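Storing wooden-handled knives with other flatware in drawer bins
Posted in Kitchen & Storage, 23 April 2024
433 views

Klinhom
I am reorganizing one kitchen drawer, inside depth 11 inches. It currently holds spoons, a few plain table knives and several knives with riveted wooden handles, some of them serrated. Everything is in one tray. The wood is getting small dents near the rivets and the spoons are picking up fine scratches. I have open plastic bins that fit the drawer side by side. Should I sort by type of utensil or by handle material? I would also like to know if the wood needs oil before it goes back in.

Gatau
By type. Mine have been in one tray for years and they look fine.

Gertraud Zaugg
Sort by edge first, then by handle. Serrated blades go in their own bin, all facing the same way, handles toward the front of the drawer. The teeth will mark a spoon bowl if the two slide against each other every time the drawer closes. Plain table knives can share a bin with the spoons if you are short of space.

Measure the longest knife before you assign bins. If it has to lie diagonally, the bin is too short and the handles will knock against the side.

Wash and dry the wooden handles by hand. Leave them out overnight before they go into a closed drawer. Food-grade mineral oil is enough, applied thinly and wiped off after 2 hours. Do not oil over a varnished handle.

I lay everything out on the table and sort from there. 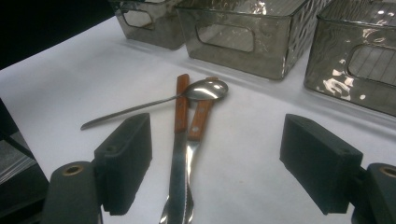

Spoon and two wooden-handled knives, one serrated, with the bins behind.

If a rivet stands proud of the wood, keep that knife apart from the rest. A fingertip run along the handle will find it.

Plelska
Agree on the serrated ones. I would add a strip of non-slip liner under the bins, otherwise they creep backward. Cut it slightly smaller than the drawer floor. No opinion on the oil.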